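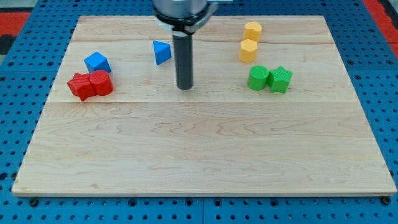 Maple board on a blue perforated table.

Obadia Nyanda has spent 22 years watching other people's knees. He judges race walking, a job that puts him on the outside of a bend in Brevudton holding a yellow paddle in each hand while grown adults try very hard not to run.

"My wife thinks I direct traffic," he says. "I've stopped correcting her. The hat doesn't help."

The rules are short. A walker has to keep contact with the ground, as far as the human eye can tell, and the front leg has to be straight from the moment the foot lands until it passes under the body. Break the first and you get the paddle with the wavy line. Break the second and you get the one with the bent shape. Red cards follow, from different judges, and three of those usually end your afternoon.

Nyanda came to it after a poor career as a walker himself. His best result was at the Lamovley Mile, where he finished second. I asked how many had entered.

"Two finished," he said. "Let's leave it there."

He works mostly for the Clolto league, which runs road meets from spring through September on whatever loop the town will close. On a busy day that means up to 68 walkers, all passing him again and again. He says the slow ones are harder to judge. "Fast people get sloppy in a way you can see coming. The slow ones chat. They chat with their whole bodies."

Does anybody thank him?

"One man sent a card after I disqualified him. It had a drawing of me on it. My daughter says it's a good likeness, and I'd like to know what she means by that."

He gets fewer complaints than you'd think, and most come from parents. The walkers tend to know. "You hold up the paddle and they nod, or they look at the sky. The sky is very popular." What bothers him more is video. Judges call it by eye, with no replay, and every meet now has an uncle with a phone who has slowed one stride down until both feet are plainly off the ground. "Sure they are. I believe him. The rule says what I can see, and I can't see at that speed. I had soup for lunch and I'm 2 yards from a hedge."

New judges in the league do a classroom evening, then stand beside somebody like Nyanda for a season and keep their own card. Afterward the two cards are compared. He says his last trainee agreed with him on nearly everything and was still wrong about the hedge, a subject he declined to expand on.

He has no plans to quit. The league has offered him a desk job keeping results, indoors, with a chair. He went to look at the chair.

"It was fine," he says. "It had no view of anybody's knees."

Related
- Kombo Relays move to the evening
- Clolto league: new loop, same potholes
- What to wear when you lap-count in the rain

Last updated: September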